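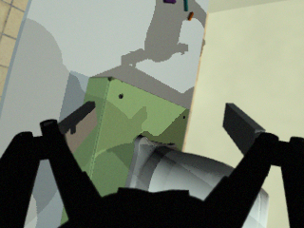 The ringing in Yakubu Igwe's left ear started in February, and by the time the bus route to Vorkach had thawed out he had tried most of what people told him to try. Garlic oil, warmed in a spoon. Chewing gum. A drop of peroxide that fizzed and did nothing. His sister mailed him a bag of pumpkin seeds and a note that said zinc, two handfuls a day.

He was 66 and had driven a delivery van for most of his life. The ringing was worst at night. It was a thin, high sound, like a TV left on in another apartment. He would lie on his right side, then his left, then get up and stand in the kitchen with the fan over the stove turned on.

On Tuesday he went to the clinic on Hitevik Street. He waited with a number in his hand. Number 23. A boy across from him was eating crackers out of his coat pocket.

Dr. Akande looked into both ears and wrote something down.

"Any wax in there?" Yakubu asked.

"A little. Not enough to do this. How much salt do you eat?"

"The usual amount."

"What's usual?"

He thought about it. He had soup from a can at noon and often another at supper. She asked him to bring her a label next time, so he went home and read one at the table with his glasses on. 800 milligrams in half a can. He had never in his life eaten half a can.

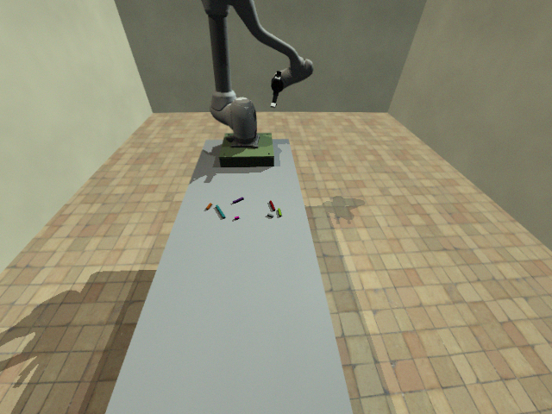
He stopped buying the soup. He boiled potatoes and carrots and put pepper on them, and vinegar when he couldn't stand it. The first week his food tasted like wet paper. He quit the coffee after supper and drank hot water with ginger, which he didn't mind.

His neighbor Mukham knocked one evening to return a ladder and stayed. Mukham had rung for years, both ears.

"Mine came from the sawmill," he said. "You know what I do? I run a radio between stations. Low. You don't want to cover it up all the way. You want to give your head something else to do."

"And it goes away?"

"No. I go to sleep."

Yakubu had a radio in the closet from his van days. He cleaned the battery contacts with a pencil eraser and set it on the dresser. It took him a while to find a spot with no voices in it. He lay down and listened to the hiss. Under it the ringing was still there, about as loud as before. He waited to be bothered by it.

The next thing he heard was the garbage truck.

He went back to the clinic with the soup label folded in his wallet. Dr. Akande read it and raised her eyebrows.

"And the ear?" she said.

"Still ringing."

"Sleeping?"

"Some," he said. "Since Friday, some." He asked whether he could have the potatoes with butter, and she said he could, if it was the unsalted kind.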